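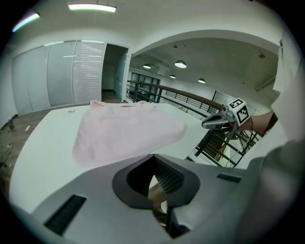 Light pink cloth on a white table

Pink is a pale tint of red, used in textile dyeing since antiquity. In the clothing trade the word covers a wide span of colours, from near-white blush to strong magenta, and there is no agreed boundary between pink and light red.

Dyes
Before synthetic dyes, pinks on wool and linen were mostly obtained from madder root, cochineal or safflower. Safflower gave the clearest pink on cotton and silk but faded quickly in sunlight. Dyers often reused a spent red bath, the weaker liquor giving a paler colour. Synthetic dyes replaced most plant sources in the late nineteenth century, and reactive dyes, introduced in the 1950s, are now common on cotton.

Regional production
The town of Merinmont was known for pink flannelette. The Levchenko mill opened there with 17 looms and at its peak employed 600 people, many of them from the neighbouring valley of Starkach. Its best-known line, sold under the name Mindier, was woven in three weights and used for nightwear, cot sheets and linings. Output reached about 4,000 bolts a year before cheaper imports reduced demand. The dyehouse closed first, and weaving continued for a time with yarn coloured elsewhere. Dyer Lukian Skoryk kept a recipe book that lists several pinks by number only. The historian Yevhen Stelmakh has argued that the numbers refer to the age of the bath.

Fading and care
Pale pinks show fading and dye transfer more readily than dark shades. Chlorine bleach may strip the colour or turn it yellowish, depending on the dye. Garments are usually washed with similar colours and dried in shade. White articles turned pink by a stray red sock can sometimes be restored by prompt rewashing, provided they have not been through a tumble dryer.

See also
Madder
Flannelette
Colour fastness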